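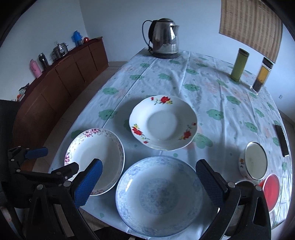 The hand-held gripper open over the bowl, with the plates further back on the table.

Four of us from Granham went to see Vemico in July. Fongchan Bunnag had arranged the visit after reading their note on a gripper fault, and she wanted the fault explained by the people who had found it.

Siriporn Onsri met us at the door and took us through the work first. Operators use the hand-held tool to pick up and put down ordinary dishes, and the recordings are used later to train an arm. The tool has two fingers with blue rubber pads. Each operator works for 50 minutes, then hands over.

The fault showed up in spring. Ea Kvaran was lifting a plate when one finger stopped moving with the other. The tool still reported a full grip. The plate dropped and broke on the floor tiles, and she cut her hand picking up the pieces. It was a small cut, but it went in the accident book and work stopped for the day.

Sakda Khamphan took the tool apart that evening. A bolt in the linkage had worked loose and the finger was slipping on its joint. The sensor reads the motor and not the finger, so the software had no way of knowing. He then checked the other 18 tools and found the same bolt loose on 2 of them.

We asked why the daily check had missed it. Siriporn said the check was done with nothing between the fingers, and the slip only appeared under load. She did not try to soften this.

They have made three changes. The bolts are now fitted with thread lock and marked with paint. The morning check is done on a weighted block. Broken china is swept up with a brush and pan, and gloves are kept by the door.

Recordings from the faulty tools were pulled as well. Yupin Boonchu is still going through them, and 90 had been rejected by the time of our visit.

Fongchan asked whether a second sensor on the finger was planned. It is, but the supplier, Viketti, has not given a date. We have asked for a copy of the new check sheet and will try it on our own tools at Granham.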